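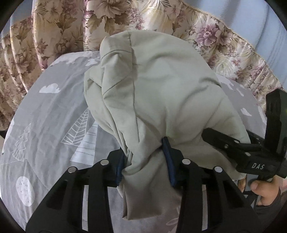

13 Jul 2020

I have been putting off the clothes since April. The closet in the back bedroom holds everything that doesn't fit in the hall, and the rail came down under the weight of it, so yesterday I moved the lot onto the bed and started folding.

I sort by cloth, an idea I got from Homa Jafarzadeh when we shared the apartment in Flakomdale. Thin things that crease go on top of the pile, heavy cotton goes underneath. I used to sort by season and had to redo it twice a year.

The pale sage one took the longest. It has long seams and narrow pleats, and if you fold across the pleats they come out crooked – you have to lay them flat first and fold along them. I press the seams with my hand before I turn anything over. I still didn't get the sides even, and I left it that way.

The shiny floral pieces slide off any stack you put them on. I roll those now and stand them in a drawer.

Nima Khosravi asked for anything I don't want, for a clothes swap in Skoltitz. So far I have 2 bags by the door. The limit is 30 pieces a person, and I won't reach it. I kept a coat I haven't worn in years.

Still to do: the scarves, the winter bedding and a new rail. The one I looked at is 136 cm, which should fit if I take out the shelf on the left.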